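Zelar makes care products for stone, tile and grout. Khang Lâm and Hạnh Hà started the company in a rented unit in Pastbridge, mixing a single floor cleaner and selling it to local tile shops. We now make 14 products, all still blended and bottled in Pastbridge.

## What we make

The Putura line is for sealed and unsealed natural stone: a daily cleaner, a polish and two sealers. The Phùng line is for tile and grout, and includes our grout stain remover — still the one we get the most mail about. None of our stone cleaners contain vinegar or citric acid, as both can etch marble and limestone.

Each batch is tested on sample slabs before it is bottled. Hạnh runs the lab and keeps a slab from every batch for 2 years.

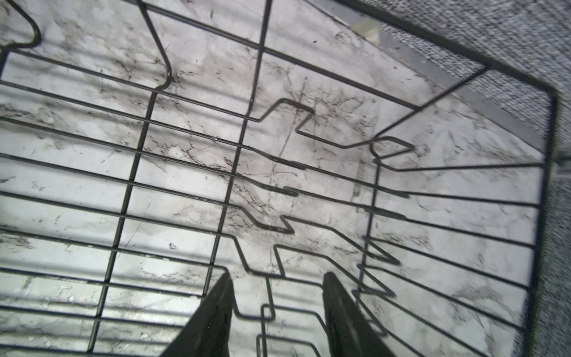
## Orders and advice

We have a staff of 11 and supply hardware stores, stone yards and cleaning contractors. Trade accounts are open to any registered business. Homeowners can order direct, with no minimum.

If you aren't sure what kind of stone you have, send us a photo before you buy a sealer. Phones are answered until 5 p.m.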